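Budgeting for a robot work cell

From the Nestside shop wiki, Planning and Purchasing section
Main author: Evander Mowat
Last reviewed: October 28, 2020

A robot work cell budget is the full list of what you'll pay to get a robot arm doing a useful job on a bench, from the arm itself down to the screws you bolt it down with. I've put together a few of these now for small repair and refurbishing shops, and I've been wrong in a different spot every time, so this article is partly a reference and partly me writing down what I wish I'd had. If you spot something that doesn't match your experience, please edit it! That's the point of a wiki.

I'm mostly writing about arms that work on used computers - taking cards out, sorting boards, that kind of thing - because it's the work I know. A lot of it carries over to other bench jobs. Welding and palletizing are their own worlds and I'd stay away from my numbers for those.

Contents
1 What counts as the cell
2 The arm
3 Grippers and fingers
4 Cameras and lighting
5 Practice parts
6 People time
7 Running costs
8 Leasing, renting and buying used
9 Putting the plan on paper
10 See also

1 What counts as the cell

When people ask me what a robot costs, they nearly always mean the arm. The arm is one line. The cell is the arm plus the gripper, the camera, the controller, the table, whatever holds the work still, the safety gear, the computer running the software, and the floor space all of that sits on. I also put training and setup time in there, though some shops keep those under wages and that's fine as long as they show up somewhere.

My own rule is to draw the cell from above on graph paper before I ask anybody for a price. Every item on the drawing gets a line in the spreadsheet. The first time I did this I found I had drawn a table and had no money for a table.

2 The arm

The numbers on an arm's spec sheet that matter for budgeting are payload, reach and repeatability, and you pay more for each. Payload is the one folks get wrong, because it includes the gripper. If the gripper and camera mount already eat up half of what the arm can carry, you've only got the other half left for the part.

Reach is worth measuring with a tape. Set a computer case on the bench where it would really sit, then measure from the planned base position to the far inside corner, and then add height, as the arm has to come up and over the case wall before it goes down. I once planned a cell around an arm that could touch every corner of the case in a flat drawing and couldn't get down into two of them.

We got quotes from Rulinetti and Clarkier for our last plan. They were close on the arm and miles apart on everything around it. One listed the controller, cable and teach pendant as separate items and the other rolled them in, and it took me an evening with a highlighter to get them lined up side by side. Ask for every quote in the same layout if the seller will do it. Most will.

3 Grippers and fingers

I'd tell anyone planning a cell to spend the most thinking time here. The gripper is what decides which jobs you can do, and the fingers matter even more than the body they're attached to.

For computer work the trouble is room. A desktop case looks roomy until you try to put two fingers and the knuckles behind them down between a graphics card and the thing next to it. Measure the fat part of the gripper as well as the tips! Finger tips on a spec sheet always look nice and slim. The part with the bolts on it is what bumps into the memory slots. 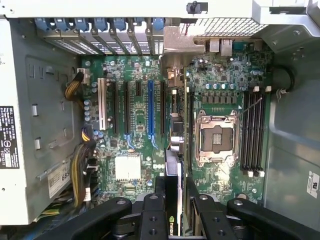
Gripper over a Dell workstation board, with the fingers just below the NVIDIA card.

Look at how much of the board the two finger assemblies cover compared with the gap between them. A graphics card stands up tall from its slot, so you can plan on gripping it by the edges, but you also have the latch at the end of the slot and the bracket at the back of the case to deal with. A gripper can hold a card perfectly well and still not be able to free it. So when I budget for card removal I write down three separate jobs: undo whatever holds the bracket, release the slot latch, and lift. If one gripper can't do all of them, then you need a second tool, or a tool changer, or a person standing there for that step.

A person for one step is a perfectly good answer, by the way. I've seen plans balloon because somebody wanted the last little bit automated.

For fingers, budget for several sets. You will change your mind about the shape. We set aside 931 dollars for custom fingers and pads on our last plan and I'd do the same again. Some of that went to outside machining and the rest was printed in house, and the printed ones were good enough to try ideas on before we paid for metal.

4 Cameras and lighting

A camera at the wrist is handy for looking down into a case, and it goes wherever the gripper goes, so you don't need to aim it separately. The catch is that the fingers get in the way of the very thing you're about to grab. Plan for that. Many shops add a fixed camera over the bench, and if you think you might want one, pay for the mount and the cable run at the start, even if you hold off on the camera.

Lighting is cheap and I've never seen anybody put enough money in for it. Bare metal inside a case throws glare, and green boards with black slots on them can go very dark in the gaps. I like two soft lights from opposite sides. Get dimmable ones. Also budget for blackout film if your bench is near a window, as ours was, and the afternoon sun will teach you that lesson for free otherwise.

5 Practice parts

You'll need things to practice on, and you'll break some. This line was missing entirely from my first budget.

Buy old machines of the same model if you can get them. Mixed lots are cheaper per unit, but every case has its own latches and clips and its own spot for the power supply, and when a test goes wrong you won't know if it was the robot or the machine. I start with one model, get it reliable, and bring in a second model once the first is dull to watch.

On our last plan we bought 30 used desktops. Check what's inside before you pay, too. A machine sold for parts may have an open processor socket or no memory, and that's no problem for practicing on cards but no good if memory removal is what you're after. Bent socket pins don't matter one bit on a practice board, so tell the seller you don't care and see if the price drops.

Leave some shelf space in the plan. Desktops stack up faster than you'd believe and they are heavy.

6 People time

Somebody has to set the cell up, write the programs, teach the positions, swap the practice machines in and out, and be around when it stops. In small shops this is usually the same person who already had a full week.

I write people time in hours and put a wage on it afterward, because hours are easier to argue about sensibly. Split it into setup, which ends, and tending, which doesn't. Tending goes down over the months but I have never seen it reach zero, and if a seller's payback sheet shows zero I'd ask them about it (nicely).

Training classes go in here as well. Check whether the class is at your place or theirs. Travel for 2 people can cost more than the class.

7 Running costs

This is the small stuff that adds up:

Finger pads, which wear and get torn on sharp case edges
Wrist cables, which flex all day long
Software licenses, especially anything billed by the year
Power and, if your gripper needs it, compressed air
Spare fuses, screws and connectors
Anti-static supplies, if the boards are going to be resold
Insurance, if your policy wants the equipment listed

We keep 3,000 dollars a year for all of it except the licenses. The licenses get their own line because the price changed on us once at renewal and I'd buried it where I couldn't see it.

Keep one spare of whatever would stop you cold. For us that's the wrist cable. It's an annoying thing to pay for when it's just going to hang on a hook, and I've been very glad of that hook.

8 Leasing, renting and buying used

Leasing spreads the cost out and can make sense if you're not sure the work will stay the same. Read the part about returning the arm. Some leases want it back with the original crate, and I know a shop that had cut theirs up for shelving.

Renting for a short stretch is my favorite way to find out if a job is even possible. Sengar rented us an arm with a gripper already fitted, and by the end we knew which of our ideas were any good. The rental fee felt steep on the day I signed it. We dropped an entire second station from the plan after that, so I've stopped complaining.

Used arms can be a bargain or a very heavy doorstop. Ask for running hours, ask if the controller is included, and find out if the software can still be updated. If the maker has stopped supporting the controller, I'd only buy if you have somebody in house who enjoys that sort of thing.

9 Putting the plan on paper

My spreadsheet has a column for the quoted price, a column for what I think it'll really be, and a column for what it ended up being. The third column is the useful one for next time, so please fill it in even when it's embarrassing - mine has some beauties.

Put the lines in the order you have to spend the money. Long lead items go first. The arm may take months to arrive while the table takes a week, and if you buy the table first you'll just be storing it.

Then add a cushion. I add it as its own line with its own name so that it doesn't get shaved off bit by bit from every other line during the approval meeting. If your boss asks what it's for, show them the third column from last time.

10 See also

Bench fixtures for desktop cases
Choosing finger pads
Comparing quotes (template)
Safety review before first power-up
Used equipment checklist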